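2022년 3월 29일 작업 노트 / 그리퍼 비교, 이동형 쪽

어제 적다 만 것부터. 배터리 커넥터는 결국 새로 압착했다. 헐거운 쪽은 음극이었고, 지난주 내내 "펌웨어가 이상하다"고 우긴 사람은 나다. 펌웨어에게 사과한다. 관련 이슈는 닫았고, 제목을 "간헐적 리셋(원인 불명)"에서 "간헐적 리셋(원인: 나)"로 고쳐 두었다. 검색해서 들어올 사람이 있을지 모르니 증상도 남긴다. 제자리 회전을 시작하는 순간 컨트롤러가 재부팅되고, 로그는 마지막 0.5초쯤이 통째로 없다. 전압 로그를 컨트롤러 안에만 저장하고 있었으니 당연하다. 전압이 떨어져 죽는 장치한테 자기 사망 시각을 적어 달라고 한 셈이다. 이제 전압은 노트북 쪽으로도 흘려보낸다.

오늘 할 일은 그리퍼 둘 비교. 후보는 Atley에서 받은 두 손가락짜리 긴 집게와, 원래 달려 있던 Kingi 평행 그리퍼. 둘 다 같은 차대에 번갈아 달아서 본다. Britthorpe 데모에 어느 쪽을 들고 갈지 정해야 하는데, 거기 바닥은 카펫이고 조명은 아무도 모른다. 물어봤더니 "밝은 편"이라는 답이 왔다. 룩스로 물어본 내가 유난인 것 같기도 하다.

먼저 Atley. 조립은 빨리 끝났다. 손가락에 구멍이 줄지어 나 있어서 브래킷 위치를 바꿔 가며 달 수 있는데, 선택지가 많다는 건 잘못 달 수 있는 방법도 많다는 뜻이라 첫 번째 시도에서 위아래 손가락이 한 칸 어긋났다. 닫으면 끝이 엇갈려서 가위처럼 지나간다. 사진을 찍어 둘 만한 꼴이었지만 찍지 않았다. 두 번째에 맞췄다. 맞는 위치에 흰 페인트 펜으로 점을 찍을 생각이었는데 페인트 펜이 말라 있어서, 일단 구멍 번호를 여기 적는다. 브래킷 쪽에서 세어 둘째 구멍과 넷째 구멍. 다음에 분해할 사람은 이 줄만 읽으면 된다.

끝부분은 계단식으로 이가 나 있다. 물건을 무는 데는 확실히 좋다. 놓는 데가 문제다. 스펀지 블록을 물렸다가 열었더니 블록이 위쪽 이에 걸려서 따라 올라갔다. 열림 명령은 성공, 물체는 여전히 파지 중. 상태 머신은 이런 경우를 상상해 본 적이 없어서 "놓기 완료"를 띄우고 당당하게 후진했다. 스펀지는 문턱까지 같이 갔다. 임시로 놓은 다음에 손목을 짧게 두 번 터는 동작을 넣었다. 보기에는 손에 묻은 물을 터는 사람 같다. 효과는 있다. 우아하냐고 묻는다면 질문을 바꿔 달라고 하겠다.

Kingi는 손가락이 짧고 고무 패드가 붙어 있다. 작년부터 쓰던 것이라 새로 알아낼 게 별로 없을 줄 알았다. 그런데 같은 시험 순서를 그대로 돌려 보니 바닥에 가까운 물체를 집을 때 차대 앞쪽이 먼저 닿는다. 전에는 왜 몰랐나 하고 옛날 노트를 뒤져 보니 전부 받침대 위에 올려놓고 시험했다. 받침대 높이도 안 적혀 있다. 글씨는 내 글씨다.

시험 순서는 둘 다 똑같이 했다. 정지 상태에서 집기, 천천히 접근하면서 집기, 집고 제자리 회전, 집고 옆걸음. 횟수는 두 그리퍼를 합쳐 128회. 더 하려고 했는데 Atley 쪽 서보가 만지기 싫을 만큼 뜨거워져서 거기서 끊었다. 128회 중 사람이 손대지 않고 끝까지 간 것이 78회다. 숫자만 보면 초라한데, 실패의 상당수는 그리퍼 탓이라기보다 접근 위치 탓이다. 그리퍼 비교를 하려고 앉았다가 주행 제어 성적표를 받았다. 그리퍼별로 나눈 표는 공유 폴더의 시트에 있다. 시트 이름은 "최종_진짜"인데, 내가 붙인 이름이 아니고 고칠 권한도 없다.

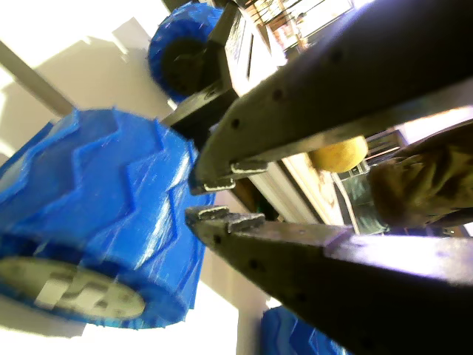
접근 위치 이야기를 좀 더 해야 한다. Plandirik 컨트롤러의 옆걸음 보정값이 예전 바퀴 기준으로 남아 있었다. 파란 바퀴로 바꾸면서 지름을 고쳤는데, 고친 것은 직진에만 들어가고 옆 방향 계수는 다른 파일에 따로 있다. 왜 따로 있느냐면, 처음 짤 때 옆걸음은 "나중에 볼 기능"이었고 그 나중이 오늘이다. 그래서 로봇은 자기가 목표 앞에 똑바로 섰다고 믿으면서 살짝 왼쪽에 가 있다. 손가락이 긴 Atley는 이 오차가 더 도드라지고, Kingi는 패드가 넓어서 어물쩍 넘어간다. 넘어가 준 덕분에 여태 못 찾은 것이기도 하다.

계수를 고친 뒤에 전체를 다시 돌리지는 않았다. 옆걸음 집기만 몇 번 해 봤는데 눈으로 보기에 나아졌다. "눈으로 보기에"라고 적은 것은 줄자를 누가 가져갔기 때문이다. 가져간 사람은 줄자를 돌려놓고, 겸사겸사 접착 테이프도 돌려놓아 주면 좋겠다.

타이어에 대해서도 한 줄. 돌기가 굵어서 매끈한 바닥에서 저속으로 갈 때 드르륵거린다. 집게 끝까지 진동이 전해지고, 손가락이 길수록 더 떤다. 속도를 조금 올리면 오히려 조용해지는데 그러면 정지 위치가 밀린다. 감속 구간을 늘려서 타협했다. 감속 곡선은 지금 사다리꼴이고 S자로 바꿔 보자는 말이 나온 지 오래됐다. 오늘도 말만 나왔다.

카메라. 손목 쪽에 달아 둔 것은 창 쪽을 향하기만 하면 노출이 무너진다. 오후에는 금속 손가락 위쪽이 번들거려서 윤곽 검출이 손가락을 물체로 잡았다. 로봇이 자기 손가락을 집으러 가는 장면은 철학적으로는 흥미로웠으나 로그에는 "타깃 획득, 거리 0"이라고만 남았다. 자동 노출을 끄고 고정값으로 두니 그 오검출은 없어졌다. 대신 어두운 구석에서는 거의 못 본다. Britthorpe가 정말 "밝은 편"이면 고정값으로 버틸 수 있다. 그 말을 믿어야 하는 처지가 마음에 들지는 않는다.

손가락 윗면에 무광 검정 테이프를 붙이는 방안도 있다. 반사는 줄겠지만 구멍을 덮게 되고, 그러면 브래킷 위치를 바꿀 때마다 테이프를 뜯어야 한다. 마스크로 손가락 영역을 지우는 쪽이 깔끔한데, 그리퍼 열림 각도에 따라 마스크가 달라져야 하니 각도 값을 영상 쪽으로 넘겨야 한다. 각도 값은 있다. 넘기는 통로가 없다. 늘 이런 식이다.

물체별 메모. 순서는 의미 없고 생각나는 대로.

공류: Atley는 이 사이에 걸치기만 하면 안정적이다. 중심에서 벗어나 물면 앞으로 튀어 나간다. 한 번은 책상 밑까지 굴러가서 사람이 기어 들어갔다. 사람 개입으로 계산했다. Kingi는 중심에서 벗어나도 패드가 눌리면서 붙잡는다.

스펀지 블록: 위에 쓴 대로. 물기는 만점, 놓기는 보류.

얇은 판: 바닥에 누운 것은 둘 다 못 집는다. 세워 두면 둘 다 집는다. 세상의 얇은 판이 모두 서 있기를 바랄 뿐이다.

빈 음료 캔: Atley로 물면 찌그러진다. 전류 제한을 낮추니 덜 찌그러지는데 이번에는 회전할 때 미끄러진다. 그 사이 어딘가에 적당한 값이 있을 것 같지만 캔이 먼저 떨어졌다. 내일 마시는 사람은 버리지 말 것.

나사통 뚜껑: 시험 물체가 아니었는데 로봇이 집어 왔다. 제일 깔끔한 파지였다.

전원 쪽 기록. Atley 서보는 닫힌 채로 힘을 계속 준다. 물체를 문 다음에 유지 전류로 떨어뜨리는 설정이 있기는 한데, 설명서에는 기본으로 켜져 있다고 되어 있고 우리 것은 꺼져 있었다. 켜고 나니 발열이 눈에 띄게 줄었다. 다만 유지 전류 상태에서 바퀴 진동이 겹치면 손가락이 조금씩 벌어진다. 떨어뜨린 적은 없는데 떨어뜨릴 것 같은 모양새다. 이것도 제대로 재려면 긴 주행이 필요하고, 긴 주행을 하려면 복도를 비워야 한다. 복도에는 상자가 있다.

컨트롤러 반응 속도는 두 그리퍼 모두 불만 없다. Plandirik이 그리퍼 명령을 주행 명령과 같은 큐에 넣는다는 점만 알고 있으면 된다. 주행 명령을 촘촘하게 쏟아 넣으면 "닫아"가 뒤로 밀린다. 처음에는 그리퍼가 굼뜬 줄 알고 기어를 의심했고, 뚜껑을 열어 기어에 묻은 먼지를 닦았다. 먼지는 죄가 없었다. 주행 명령 주기를 늦추니 바로 닫힌다. 우선순위 큐를 쓰면 될 텐데 라이브러리 버전을 올려야 하고, 버전을 올리면 조이스틱 드라이버가 깨진다. 데모 전에는 건드리지 않는다. 이 문장은 나 보라고 쓴다.

그래서 어느 쪽이냐. 지금 기분으로는 Atley를 들고 간다. 손이 닿는 거리가 길어서 차대가 물체에 부딪칠 일이 적고, 카펫이면 바퀴 진동도 덜할 것이다. 캔만 안 집으면 된다. Kingi는 예비로 가방에 넣는다. 교체에 필요한 육각 렌치도 같이 넣는다. 지난번에는 그리퍼만 챙기고 렌치를 두고 가서, 예비품이 얼마나 조용한 물건인지 배웠다.

Kingi 편을 드는 의견도 적어 둔다. 검증된 시간이 길고, 놓기가 확실하고, 관객 앞에서 손을 털지 않는다. 마지막 항목에 대해서는 반론이 있다. 터는 동작을 본 사람들은 다 웃었다. 데모에서 웃음이 어느 쪽으로 작용할지는 모르겠다.

남은 것:

옆걸음 계수 파일을 지름 설정과 합치기. 최소한 서로의 위치를 주석에라도 적기.

놓기 판정을 열림 각도만으로 하지 말고 손목 카메라로 한 번 더 확인. 카메라가 자기 손가락을 안 집으러 간다는 전제하에.

유지 전류 값 두 단계로 나눠 시험. 정지용, 주행용.

받침대 없이 바닥 물체로 Kingi 재시험. 받침대를 쓰면 높이를 적을 것.

페인트 펜 새로 사기. 육각 렌치는 지금 가방에 넣었다. 넣고 나서 이 줄을 쓴다.

서보가 식은 뒤에 Atley 아래쪽 손가락 나사를 다시 조였다. 반 바퀴쯤 풀려 있었다. 위쪽은 괜찮다. 나사 풀림 방지제를 바르려다가 내일 또 분해할 것 같아서 참았다. 배터리는 충전기에 꽂아 두었고 충전기 불이 들어온 것까지 보고 나간다.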